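Punomura Township Community Fund
Progress report on the Trultulell Summer Festival grant
Submitted by Nest Bevan, Office of the Township Clerk
2023-03-09

1. Status of the grant

The Township has spent or committed the first installment in full. Work on the festival program is on schedule, with one exception described in section 3. The second installment is requested on the usual terms.

2. Work completed

The Township Board adopted the festival ordinance at its regular meeting in March. The ordinance closes Main Street between the boat landing and Delacroix Road for both days and sets the vendor fee at $27 per stall. It also moves the honorary parade marshal drawing from the bandstand to the township hall lawn, where there is more room for families and for wheelchairs.

Vendor registration opened the following morning. To date the clerk's office has received 16 complete applications, of which 12 are from businesses inside the township. Four applicants have asked for electrical service. Their stalls have been placed along the north side of the street, close to the existing outlets.

A mail survey on festival hours drew 218 replies. Most residents favored ending amplified music at 9 p.m. on both nights, and the program has been changed accordingly. 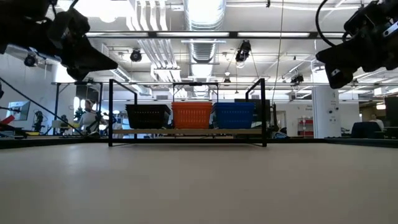
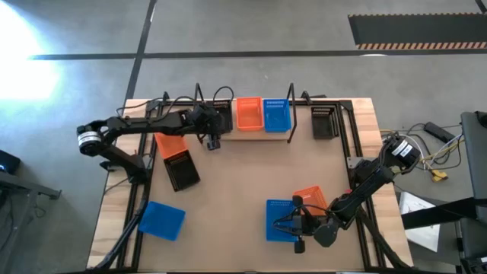
Plastic baskets in several colors.

3. Matters outstanding

The agreement with Utico for temporary lighting has not been signed. The company's first proposal placed two light poles on the lakeshore easement, where the Township may not set equipment. A revised layout is under review by the township engineer. If it is not approved by the end of the month, the evening program on the second day will be shortened and the unspent lighting money reported to the Fund.

The county has asked for a traffic plan showing the detour for the grain elevator. A draft was sent last week and no reply has been received.

4. Next period

The clerk's office will assign vendor stalls, publish the detour map, and open entries for the marshal drawing. Entry rules are unchanged from last year, except that a parent or guardian must now sign for any entrant under the age of seven. A full statement of expenses will accompany the next report.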